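Plulwood Catov 2: pinza de mano con puntas amarillas para trabajo con textiles

Categoría: Pinzas y captura de datos
Referencia: Catov 2
Estado: en catálogo, con revisión de seguridad
Actualizado: 2021-05-03

La Catov 2 es la pinza manual que más nos piden los laboratorios que enseñan a un robot a manejar ropa, y se entiende enseguida al cogerla. Pesa poco, cierra con suavidad y las puntas entran bajo un pliegue de punto fino sin arrastrar toda la prenda (¡quien haya peleado con un jersey y un par de dedos rígidos sabe lo que vale eso!). Se maneja con una sola mano y graba la demostración desde la propia herramienta, de modo que el brazo robótico aprende después con el mismo punto de vista que tuvo el operador.

Ahora bien, esta ficha ha cambiado bastante desde noviembre, y el motivo es un fallo que queremos contar entero. En algunas unidades del primer lote, el dedo derecho no volvía a abrirse del todo después de pellizcar tejido grueso. El gatillo regresaba a su sitio, el sensor registraba «abierta» y la punta seguía sujetando la tela. En una demostración manual es una molestia. En el brazo, con el mismo juego de dedos montado, es un problema serio: el robot se retira convencido de que ha soltado y se lleva la prenda detrás. 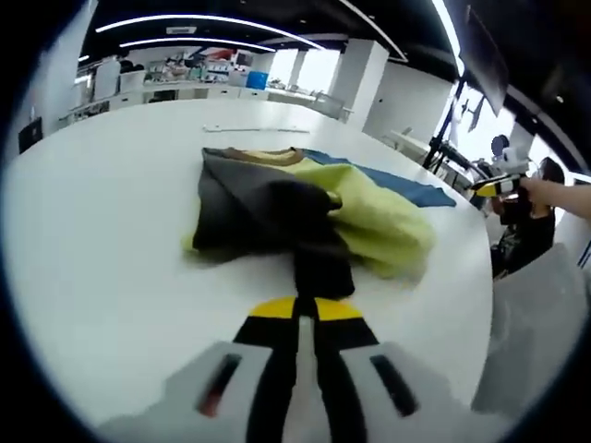
Texto y ensayos: equipo técnico de Plulwood

El fallo lo detectó el taller de Irnanthorpe, que trabaja con montones de ropa mezclada sobre una mesa blanca grande. Allí un brazo arrastró una sudadera hasta el borde y tiró un soporte. No hubo heridos, pero la parada de emergencia tardó en pulsarse porque la pantalla de control mostraba un ciclo normal. Nos mandaron la pinza al día siguiente y la abrimos esa misma tarde.

La causa era muy pequeña. La guía interior del dedo derecho tenía una rebaba de moldeo y las pelusas se iban acumulando detrás de ella hasta formar un tope blando. Con algodón fino casi no se notaba. Con felpa y con lana bastaba una jornada larga de trabajo. Lo reprodujimos en banco: 1000 ciclos de cierre sobre felpa oscura, y la primera retención apareció en el ciclo 142. ¡Fue un gusto verla por fin en la mesa, después de tantos días de buscarla en el software!

Qué hemos cambiado

La guía se mecaniza ahora después del moldeo, y el sensor lee la posición de la punta – antes leía la del gatillo. Si las dos lecturas no coinciden, la pinza emite un aviso y marca la toma como dudosa en el registro. El muelle de retorno es también más firme; hay quien nota la mano más cansada al final de la sesión, y para esos casos seguimos ofreciendo el muelle blando con el sensor nuevo.

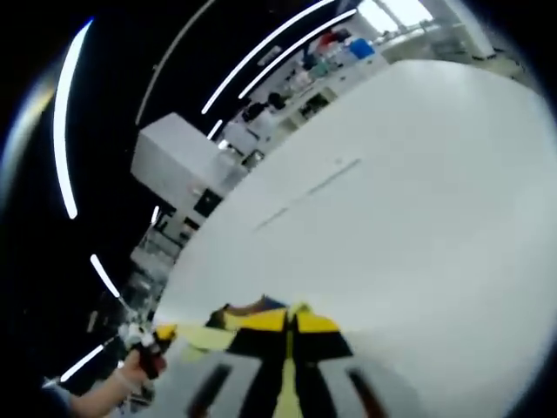 SEGURIDAD Y MANTENIMIENTO

Si su unidad pertenece al primer lote, no monte sus dedos en un brazo hasta haber cambiado la guía. El uso manual puede continuar con limpieza diaria.

Limpieza: retire las puntas amarillas, pase el cepillo incluido por las dos guías y compruebe que cada dedo vuelve solo a su tope. Nada de aceite, que atrapa la pelusa.

Comprobación antes de cada sesión: cierre sobre una tela doblada, suelte y levante la herramienta. Si la tela sube con ella, aparte la unidad y escríbanos.

Cuando trabajen dos personas en la misma mesa, conviene acordar quién entra primero en el montón. Un tirón lateral de una pinza contra otra desgasta las puntas y falsea la lectura del sensor.

Contenido de la caja

Pinza Catov 2, 2 juegos de puntas, cepillo de guías, funda y cable de carga. El kit de sustitución de la guía se envía gratis a los propietarios del primer lote y se instala con la llave que trae. El juego suelto de puntas cuesta 70 euros.

Compatible con el soporte de pared Ó Briain. El adaptador para brazo se pide aparte.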